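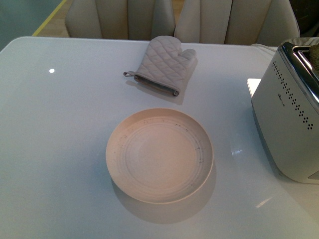
The breakfast table in the Bistham test room, with plate, oven mitt and toaster.

2021-03-14

The company Plevia has stopped all tests with its kitchen robot in Bistham after the gripper of the machine closed two times without a command. Nobody was hurt. The tests will stay closed until the company can explain the fault, and a smaller program with new rules is planned for May.

The robot, which carries the name Ejigu, is learning a simple household task. It must take a slice of bread from a toaster and place it on a plate. The work is done on an ordinary table with household objects, and a test person stands near the table to change the objects between the trials.

The first incident happened in trial 63 of the current series. The arm had finished its movement and was waiting with the fingers open. A test person was reaching over the table to put the plate back in its starting position when the fingers closed. The hand of the person was still far from the gripper. The team believed that somebody had touched the control tablet by mistake, and the series was continued on the same morning.

In trial 119 the same thing happened again. On this occasion the tablet was lying on a shelf at the other side of the room. The test person pressed the red stop button and the arm stopped, but the fingers kept their pressure and could be opened only after the power was switched off. After this the team left the table and wrote a report to the main office in Murby.
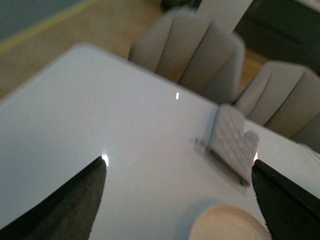
According to Wondimu Abdella, the series should have been stopped after the first incident. "We had an explanation that was comfortable for us and we accepted it too quickly," Abdella told this newspaper by telephone. "A gripper that moves alone is a safety matter, also when it is holding only bread."

The force of the gripper is limited, and Plevia says that it is too weak to break a finger. It can still give a painful squeeze. The company is more worried about the toaster, whose metal parts become hot when it is in use. If a hand is held by the gripper near such a surface, the person may not be able to pull it away in time.

The technicians in Murby have now read the log files of both trials. In each file there is a short loss of connection between the arm and the control computer, and after it the gripper received an old command for a second time. The command was "close". It had been correct some moments before, when the robot was taking the bread, but it should have been deleted. Why it was kept in the memory is still not clear. The software was updated shortly before the series started, and the earlier version is being examined for comparison. 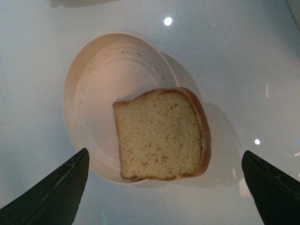 The earlier version had worked in 1,986 trials without a similar report. Plevia does not want to say yet that the update is guilty, as a damaged cable in the arm could also produce the loss of connection. The cable has been removed and sent to Murby together with the gripper motor.

There is a second question, and it concerns the stop button. Under the present design the button stops the joints of the arm and leaves the gripper closed, so that a heavy or hot object does not fall down. For a slice of bread this protection has little use. The safety office of the company has asked for a separate release switch that opens the fingers by hand, without electricity.

Until the switch is ready, these rules will apply in the test room:

- No person may reach over the table while the arm has power.
- Objects are changed only after the test leader has said "power off" aloud and has received an answer.
- The toaster stays unplugged, and bread is toasted in another room.
- Any movement without a command ends the series for the day.

The test persons have been informed of the results so far and may leave the program if they wish. Plevia will publish a written report before the tests are opened again.
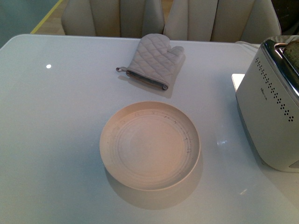
Household objects on the table used for the bread trials in Bistham.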